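Rudden Table Robotics Club

The Rudden Table Robotics Club is a student club that teaches pairs of robot arms to do small household jobs. It was started in October by Felicja Piątek and Wichai Intarasuk, two students who wanted a robotics group where newcomers could get their hands on real hardware in the very first week. It now has 25 members, and first-timers are always welcome!

History

The club began with a single arm and a borrowed desk. Its second arm went into service on January 15, 2024, and the switch to two-handed tasks changed the whole program. Krystyna Tomaszewski, the faculty adviser, wrote the safety rules still in use, and Zbigniew Marciniak built the first version of Junditz, the club's software for recording and replaying arm movements. By the end of the spring term members had saved 2208 practice runs, an amazing pile of data for a group that size.

Activities

Members work in pairs, one for each arm, and trade sides halfway through a session. New pairs start with blocks and cups, then move on to the Ulus series, a set of 39 tasks named after the cat of a former member. Plates are a favorite (and a famous headache), as a round rim gives a gripper very little to hold and a small error in wrist angle can send the plate sliding. Pairs keep a written log of every attempt, including the bad ones, and the best logs are read aloud at the end of term.

Equipment

The main station is a wooden tabletop inside a black aluminum rail frame, with a black arm mounted on each side. The right arm carries the Trossen name on its upper link. For plate tasks, a raised wooden shelf stands at the far end of the table, and the arms reach in toward it from left and right. 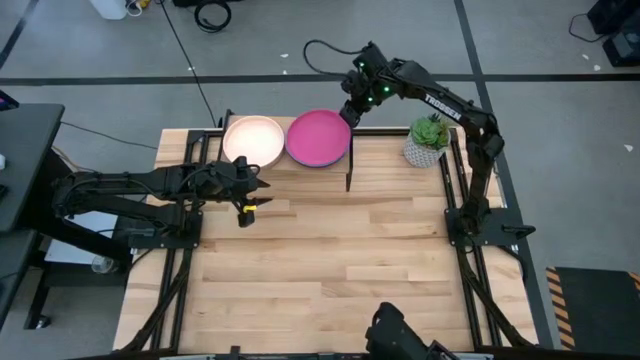 Brzozowska Challenge

Each year the club holds an in-house contest, the Brzozowska Challenge, open to every pair that has finished the beginner tasks. Teams draw a task from the Ulus list and have one afternoon to prepare. Radosław Laskowska, who judged the first contest, gave extra points for smooth motion, and that rule has stayed. The winning pair picks the next task to be added to the list.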